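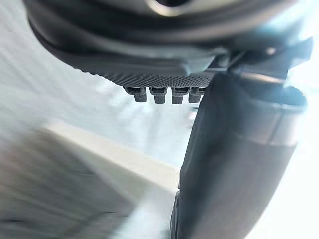
About Prernness Paddling

Prernness Paddling started on a cold December morning with a handful of us, two very tired sprint kayaks and a loan of the boat ramp at Eltville. We'd all come to the sport late, and we wanted somewhere a grown-up could learn to paddle properly without feeling silly about falling in (you will fall in, and the kettle will be on when you do!).

These days we're a coaching business and a club rolled into one, with 924 people on our books and a second base at Hurkisari, where the water is flatter and the parking, we're pleased to say, is a good deal kinder. Our beginners still start in the wide, stable boats and move down to the narrow ones whenever they fancy it. Some never do, and they have a lovely time.

What we care about most is the stroke. Our coaches spend a lot of time on torso rotation, leg drive and a clean catch up near your toes - shoulders last for decades if you treat them well, and we'd like to see yours on the river for many years yet. Every new member gets a technique session in their first fortnight, and you're welcome to bring your own paddle along so we can check the length.

Once a year we all pack up the trailers for the Mfaume, our long-distance relay weekend, which is part race and part picnic. Families, neighbours and well-behaved dogs are welcome on the bank.

Come down any Saturday and say g'day. Thongs are fine on the pontoon, but please wear old runners in the boats.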